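Division lists notebook - Drosness Assembly, second reel
Wednesday, June

Carried on from where I stopped on the first reel.

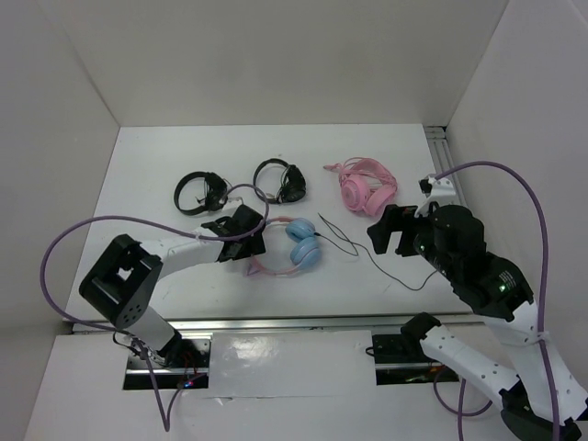

Finished keying the divisions for the whole of the second session. There are 389 in the printed Journal for that session and I now have a line for each of them. The clerk's manuscript book is the other source and I have been checking one against the other as I go. Most agree. In 16 they don't, and those are what today went on.

Reminder of how the two sources work. The manuscript book was written up at the table while members filed past. The Journal was set from a fair copy made later, probably the next morning. Where they differ I had been taking the Journal as right, on the grounds that someone had a chance to correct it. After today I don't think that is safe as a blanket rule.

Went through the mismatches in order. The bulk of them are one name present in one list and missing from the other, with the printed total following the printed names. Those look like ordinary copying slips. A name near the foot of a column gets lost when the column is carried over the page. I have flagged them and left both readings in the file. No attempt to pick.

Then there is the Gukadow trouble. Two members sat under that name in this session, one for the harbour seat and one for Zultivska. The manuscript clerk gives the seat after the surname every time. The Journal gives it sometimes, and in the drainage votes it drops it altogether. Whoever set the printed index then put all the bare entries under the harbour man, who comes out as having voted both ways on the same clause. He has been written up on the strength of this as a waverer. The manuscript has the harbour Gukadow against drainage all the way through, and the Zultivska one for it. I'd like to see the older articles that call him undecided and check which source they cite. My guess is the printed index only.

Have split the two in the names file as GUK-H and GUK-Z. Anything keyed before today under plain GUK needs going over again. I've done the drainage votes. The rest of the spring sitting is still to do.

After lunch, the harder ones. In 3 of the divisions the sides are swapped, ayes in one source and noes in the other, same names in the same order. Spent a good while thinking I had misread the hand. I hadn't. All of them are on amendments where the question was put as "that the words stand part", so a member who wanted the amendment had to vote no. I think the fair-copy clerk tried to help by listing people according to what they wanted and forgot that the heading said something else. The Journal's own result lines support the manuscript: the words stood part, and that only works if the larger list is the ayes.

Ha-neul Ban looked over these with me and agrees on two. On the other, the amendment to the Tolls Bill, Ha-neul thinks the question might really have been put the other way round that evening, as the Speaker was out of the chair and the deputy had different habits. Fair point. We have no wording for the question in the manuscript, only "Q put". Marked as unresolved. If the newspaper report for that sitting survives it may give the form of words. The Drosness paper usually does for money bills, less often for roads.

Quorum. The house had 51 seats and the standing orders ask for a third to be present, the Speaker counted. I had been leaving the Speaker out. This makes one late sitting quorate that I had down as not, so the note I wrote last time about the adjournment being irregular is wrong. Struck it out on the first reel's sheet and initialled it. Please don't quote that note from any older copy.

Pairs are still a mess. The manuscript puts a small cross next to some absent members. I assumed crosses meant paired. But Ji has a cross on days when the attendance book has him on leave with no pair recorded, and the same goes for a couple of the back benches. Could be that the cross means leave of the house, or that it was used for both. Not changing the column until I've been through the leave motions, which are in a separate volume that I haven't asked for yet.

File housekeeping. Column order is now sitting, division, question, source, side, member code, cross, remarks. Blank means not in that source. A dash means the page is damaged. I had been using blanks for both and had to go back to the start of the reel to sort it out. The water stain runs across the outer corner from the Easter break onwards and takes off the ends of the longer names, but the seats are mostly readable.

To do:
Rest of the GUK entries, spring sitting
Order the leave volume
Newspaper for the Tolls Bill evening
Ask whether the reading room has the deputy's own rulings book - it is cited once in a footnote with no shelfmark
Third reel not started. Leader is torn, wind it on by hand.

Stopped at twenty to five.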